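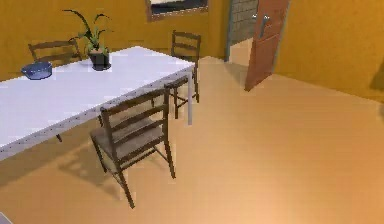
White table with a blue bowl and a potted plant.

Prornar Service Desk — Ticket Record
Subject: Signatures missing from petition export, D'Souza campaign
Opened: 2025-08-27
Requesting organisation: Skidach Prisoner Solidarity Network, Cillton branch
Assigned to: Sudheer Rai
Priority: High
Status: Resolved, one item outstanding

Summary of request
The Cillton branch reports that the petition calling for the release of the detainees named in the D'Souza file displays 1975 signatures on its public page. The spreadsheet exported for presentation to the Member's electorate office contains 1567. The branch has asked that the full list be supplied before printing, and that no signatory be contacted in the meantime.

Entry 1 — Service Desk
The discrepancy of 408 signatures has been confirmed. The public counter and the database agree. The fault is therefore confined to the export.

Entry 2 — Requester
The branch advises that the petition was renamed in May at the request of the families. Paper signatures collected at the town hall vigil were keyed in after the change. The requester asks whether these are the missing names.

Entry 3 — Sudheer Rai
The missing records include both paper and online signatures, so manual entry is not the cause. All of them were received after the petition was renamed. The new title contains an apostrophe, which the export filter reads in two different forms (straight and curly). Records stored under the curly form are skipped without any warning to the user.
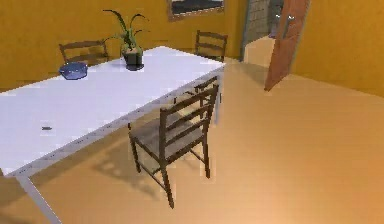 A test export was run on a copy of the petition with the apostrophe removed from the title. All 1975 records were returned. The live petition was not altered during this test.

Entry 4 — Requester
The branch does not wish to remove the apostrophe from the public title, as leaflets and letters to the consulate have already been issued under that name. It also asks that signatories who ticked "do not display my name" remain withheld from the printed copy.

Entry 5 — Sudheer Rai
The public title will be left as it is. The internal reference has been changed to a plain form with no punctuation, and the export now draws on that reference. The corrected file has been placed in the branch's secure folder. Names of the 62 signatories who requested privacy are shown as "Name withheld", with suburb and postcode also suppressed.

Entry 6 — Requester
The file has been received and the total is correct. However, 31 signatories have no postcode although they did not request privacy. The electorate office has asked for postcodes where available.

Entry 7 — Sudheer Rai
These entries were keyed from paper sheets and the postcode field was left blank at that time. Prornar holds no other record of the information. The branch may complete the field from the original sheets, using an account with editor access, and then run the export again.

Outstanding
Correction of the export filter for all petitions with an apostrophe in the title — referred to the development team. Other campaigns on the platform should compare the public counter with the export total before submitting any list.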